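Progress report to the managing partner: practice group transition and Tiruvus office lease
May 18, 2022

You asked for two pages and no adjectives. I have managed the first part.

Where we stand

The handover of the licensing group is further along than the April report suggested, mostly because the April report was written by someone who had not yet opened the filing cabinets. Of the 15 client files marked for transfer, eight have moved to their new responsible attorneys with signed consent letters. The other seven are waiting on the client. Netuvo has had its letter since the first week of April and has replied twice, both times to ask whether our parking validation still works. It does. I have sent the letter again with that answer on top.

Conflicts checks are finished for everything except Sava. The new group represents a former distributor of theirs, and Abdelghani Abdel Hamid would like a written waiver before anyone opens the box. I agree with him, though I would have agreed faster if he had mentioned it before the box was carried up two flights of stairs.

Billing

Old matter numbers now forward to the new ones. For most of April they forwarded to each other. Two invoices went out with the wrong partner's name on them and were corrected the same day. Avcı paid theirs before the correction reached them, so we are treating that one as a success.

Time entry is still slow. The attorneys who were late with their hours under the old system are late under the new one, and I can report that the software has not changed their character. I'd like your permission to send the reminder under your name. Mine has stopped working.

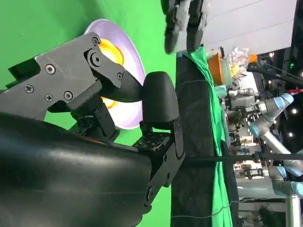
The lease on the Tiruvus office is the one item I would call behind. The landlord accepted our changes to the renewal clause and then sent back a draft without them. We returned it with a polite note and a redline, and I expect an answer in about 7 days. If we sign by then, the move stays on schedule. If we don't, the current lease rolls over month to month at a rate I'd rather give you in person – ideally after lunch.

Spending is inside the approved amount. The one surprise was document storage, where we found we had been paying for a unit that held office chairs and a framed copy of our old logo. The unit has been given up. The logo is in my office until somebody claims it.

Needed from you

Your signature on the Sava waiver request.
A yes or no on the reminder email.
A call to Netuvo, whose general counsel returns your calls and not mine.

The next report will cover the remaining transfers and the lease.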